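Progress report to the Antoniadis Fund, April 2022
Regional economies desk, Rultcombe

Hi Eftychia,

I promised you something readable this time, so I've left the spreadsheet style behind and I'm just going to tell you where we've got to with the trade finance study. Grab a coffee, it's a longish one.

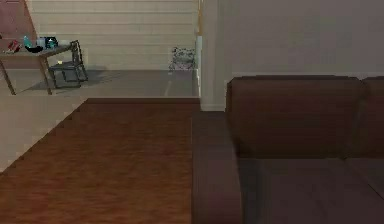
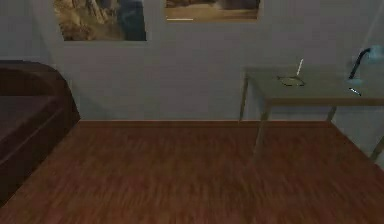 Is the study still on track to cover both sides of the Plelier customs agreement?

It will cover both, but the Filach side is going to arrive later. The Plelier interviews are finished and coded, and the Filach ones are a bit over half done.

Now for the longer version. You'll remember the question we started with was a pretty simple one: when the two ports dropped their transit levy, who pocketed the savings? The port authorities have always said small importers did. The small importers, when you ring them up, tend to laugh. We wanted to put some proper numbers against the laughing.

Babar Gilani has been brilliant on this. He's pulled together roughly 3,000 shipping invoices from firms in Plelier, going back to before the levy came off, and matched them against the bank charges those same firms were paying on letters of credit. It's slow, fiddly work (half the invoices are scans of faxes!) and I'd like it noted that he did most of it in March while also covering my teaching.

What he's finding so far is that freight costs did fall after the levy went, but the banks' fees on the smaller letters of credit crept up over the same stretch. For a firm bringing in one or two containers at a time, a good chunk of the saving seems to have gone straight back out the door. The bigger traders negotiate their fees once a year and hardly noticed. I wouldn't quote that anywhere yet, please – we haven't controlled for the currency wobble, and Radu Ciobanu reckons that could account for a fair bit of the rise. He and Babar have been arguing about it by email and I've been copied in on every single one.

On the Filach side, we planned for 200 survey responses and the survey is still open. The paper version is doing much better than the online one, so we've printed more and Spyros Moschos is taking them around the wholesale markets himself. He's also picked up a lot of good material on informal credit that we never thought to ask about. Cousins lending to cousins, suppliers letting a bill slide until after harvest, that kind of thing. I'd love to give it its own chapter, and I'll come back to you with a proper outline before I go making plans.

Money-wise we're fine. Travel has come in under because we did so many of the Plelier interviews by phone, and translation has come in over, mostly thanks to the bank documents. I'd like to move what's left in the travel line across to translation. It doesn't change the total. If you need that as a formal request, tell me which form and I'll fill it in.

The one thing I'm a bit worried about is the central bank data. We asked for lending figures broken down by firm size and were sent seven tables, none of which have firm size in them. Leonidas Theodorakopoulos has written back and he's a patient man, but we could be waiting a while. If it doesn't come through, we can lean on the annual reports of the eight commercial banks that publish theirs. They're coarser and they don't all define "small" the same way, so we'd have to be careful with our wording.

Next up for us:

Close the Filach survey and get the paper forms typed up
Rerun the fee analysis with the exchange rate in it
Send you the draft of chapter two, the one on port charges
Chase the central bank again

I'm around most mornings if you'd like to talk any of it through, and Radu can answer anything on the modelling far better than I can.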